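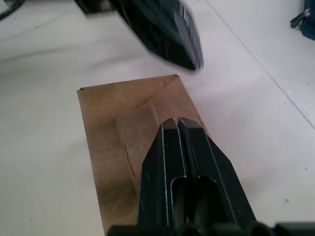 Juslow (two-arm bench kit)

Home Articles Kits Grippers Talk Search

Juslow is a tabletop robot kit rented out by Karska, a small firm in Wokville. You get two arms, a black two-finger gripper for each one, wrist cameras, brackets, cables and a case of spare screws, and you bring your own table. I've been using one for cardboard and paper bag work and I like it a lot, so read this entry with that in mind! Where I only have Karska's word for something I've tried to say so.

The name covers both the kit and the rental plan, which confuses everybody who calls the office. If you ask for "a Juslow" you will be sent the plan first and the hardware list second.

What it's for

Karska sells it as a packing and unpacking kit. Most of the people I've swapped notes with use it for boxes, bags and cloth, the floppy and creased stuff that a plain pick-and-place arm makes a mess of. Paper bags are my favorite test. A flat kraft bag on a white table gives the fingertips very little to get under, and the gusset fold at the bottom is the spot I'd go for first (the top edge just slides away from you if you come in too low).

Grippers

The fingers are matte black and taper toward the tips, with a long rounded slot in each one. Closed, there's hardly any gap between them. I run mine closed whenever an arm is traveling and only open up once I'm near the thing I want. They do pick up scuffs and light specks. I stopped wiping them down after the first week and haven't noticed any difference in how they hold.

Corners are harder than edges. With a box tilted so one corner points at you, the tips want to come in just under that corner, and the wrist view is the only one I trust for it - the head view is too far back to judge that last little bit.

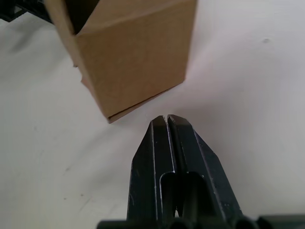

Maintained by the Bench Robotics Group, Wokville

Setup

Setting up took me almost 40 minutes the first time, and a good part of that was cable routing. Leave the cables long! Each one has to loop loosely from the wrist past the elbow and down to the base, and if you tie it up neatly the arm will tug on it as soon as it reaches across the table. Bolt the bases along the near edge, leave the middle clear for the work, and put the box toward the far side where both grippers can reach the front of it.

Then run the reach check. Bring the arms in toward each other slowly and stop while there's still air between the fingertips. The manual calls this "handshake" and I wish it didn't.
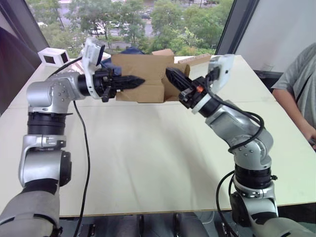 Remigiusz Witkowska wrote on the talk page that the reach check should be repeated every time a base is unbolted, even if it goes back in the same holes, and that the manual is too relaxed on this point. I've come around to that view and now do it each time.

Price and rental

The plan is $1,389 a month with shipping on top. Karska lets you swap a worn finger set during the rental, and mine came from their Chiba stockroom with the correct screws in the bag. There's no purchase option that I know of. I did ask, twice, and was told to check back.

Weak points

The printed manual skips cloth completely. The camera brackets also sit fairly high above the wrists, so watch them when you work near anything tall.

Related articles
Karska
Wrist cameras
Two-finger grippers
Handling paper bags
Cable routing on bench arms

Last updated January 1, 2024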